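Filed under: Home & Garden, Threads

Adhiambo Shemweta

1. I've been asked to do the flowers for my cousin's wedding on a budget of $325. I said yes in July, in the heat, which I'd like the court to take into account. A thread.

2. First thing I learned: "flowers" in a wedding budget means flowers, plus the things the flowers stand in, plus the things that hold the flowers up in the things they stand in, plus tape. There is so much tape.

3. I went to a real florist for a quote. Lovely woman. She asked how many tables. I said nine. She wrote down a number, turned the pad around very gently, and pushed it toward me the way a surgeon would. It would have covered one table and an apology to the other eight.

4. So, fake. My mother says "faux." My mother also says "faux" about crab.

5. Opinions on fake flowers, from relatives I didn't ask: tacky (aunt), practical (other aunt), "will the bees be confused" (uncle). The reception is indoors. I've told him it's indoors. He is still thinking about the bees.

6. The bride wants red roses and light blue hydrangeas together. I had a private opinion about that combination and kept it private for a full afternoon, a personal best.

7. Having now stared at both colors for longer than is healthy, I'm prepared to say she was right. Don't tell her. She has a folder.

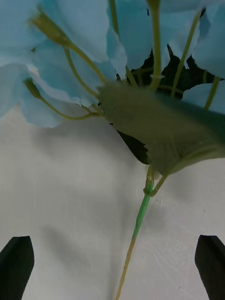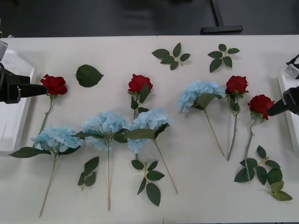

Red, blue, and some green to keep the peace.

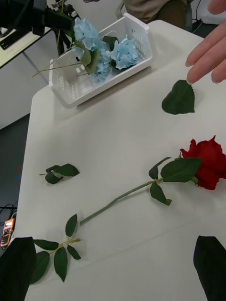 8. On to money. I bought my stems from an outfit called Coreo, on the grounds that their site had a filter for "does not look wet." Somebody over there has been hurt before.

9. Shipping was free over $300, so of course I spent $300 and four cents' worth of extra thinking to get there. If you're following along at home, that left $25 for vases, ribbon, tape, and my dignity. Guess which got cut.

10. The vases came from thrift stores. My rule was clear glass, any shape. By the third store the rule was "glass." By the fifth it was "holds its own weight." One of them is definitely a candle holder. It's going on the table with the groom's coworkers.

11. Fake stems arrive flat. They've been in a box thinking about their lives. You have to open every one by hand and bend the petals outward until they look like something that once stood near sunlight. I did this through two seasons of a show about people who buy boats.

12. Steam helps, according to the internet. A pot of simmering water, keep your hands back, pass the petals over the top for a few seconds. I tried it on one rose. It relaxed beautifully. Then it kept relaxing. It's now a coaster.

13. Wire cutters. Buy wire cutters. I began with kitchen scissors, and now I own wire cutters and a pair of kitchen scissors that can't get through a scallion.

14. Cut the stems to different lengths, too. I made my first centerpiece with everything the same height and it looked like a school picture.

15. Marcelino Aguiar, the groom, came by to help one evening. He made one arrangement, stood back, said "huh," and it was better than all of mine. He's been put on chair covers.

16. A word about greenery. It's the cheapest thing you can buy and it hides everything: tape, foam, gaps, regret. My centerpieces are mostly greenery now. If anyone asks, it's a woodland theme.

17. And a word about foam. The green kind for fresh flowers crumbles if you look at it, and I bought that one first. The stiffer kind for fakes squeaks when you push a stem in. It's the exact sound of a sneaker on a gym floor, and the dog has moved into the bathroom over it.

18. The venue is Dralham, the old hall with the carpet. If you've been there you know the carpet. I brought a test centerpiece over to see how it looked against the carpet, and the carpet won.

19. The events manager told me they have white tablecloths "to the floor" for a fee. I asked if they could go past the floor. She said she gets that a lot.

20. Transport! I'd planned for everything except the fact that nine centerpieces don't fit in a hatchback. They do if you recline the passenger seat and drive the speed limit with one hand out like you're stopping a toddler.

21. Things people will say to you at this stage: "You should do this for a living." These people haven't asked what the living would be. I worked it out per hour and then I went and lay down.

22. The bouquet was the part I was dreading. Everyone sees the bouquet. It's in every photo, and it gets thrown at someone's face. I've wrapped the handle in so much ribbon that it qualifies as sporting equipment.

23. Update: my aunt (tacky) has seen the centerpieces and picked one up to smell it. She then complained that it didn't smell like much. I'm counting this as a rave.

24. Update to the update: my uncle would like it known that he looked it up and bees can see blue.

25. Wedding's Saturday. I have ribbon left over, I have the coaster rose, and a coworker has just asked if I'd be up for doing hers in the spring. She wants peonies. I've asked how many tables.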